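Tarnomstead Site, Cell Upkeep Meeting
Minutes, January
Started 4:15, fifteen minutes after the calendar said

1. Last minutes. Accepted. The correction to the spelling of Budivis was noted, again.

2. Right arm cable. The loop below the forearm swings too near the table on low reaches. Maintenance to shorten it and add one clip. A second clip was proposed and, after some discussion — more than a clip deserves — turned down.

3. Finger tips. Pace has quoted 30 days for a spare set. Until then the tips get wiped and checked every 40 runs. The check sheet lives on the desk, where it has been living blank.

4. Bins. The three clear bins keep creeping toward the back rail. Agreed to mark their corners with tape. Sponges that start on the table stay in front of the bins.

5. Homing. The left arm is to be homed first. This was also agreed last time.

Action: cable, maintenance. Tape, whoever finds the tape. Check sheet, all shifts.

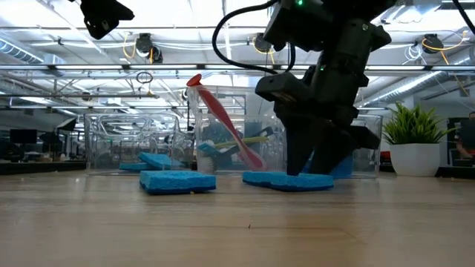
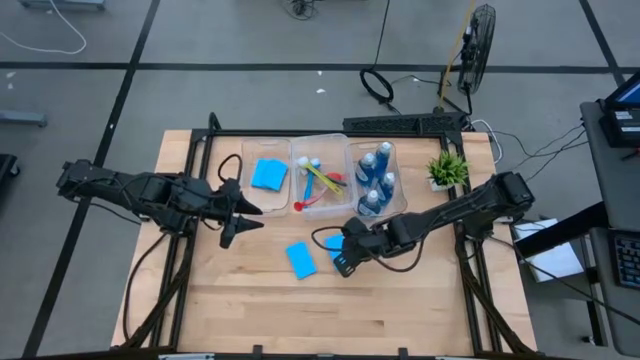
Minutes by the Cell Technician, Nitton

Both views show the right gripper low over a blue piece, the position item 2 is about. Changes to these minutes go to the technician before the next meeting, 4:00, meaning 4:00.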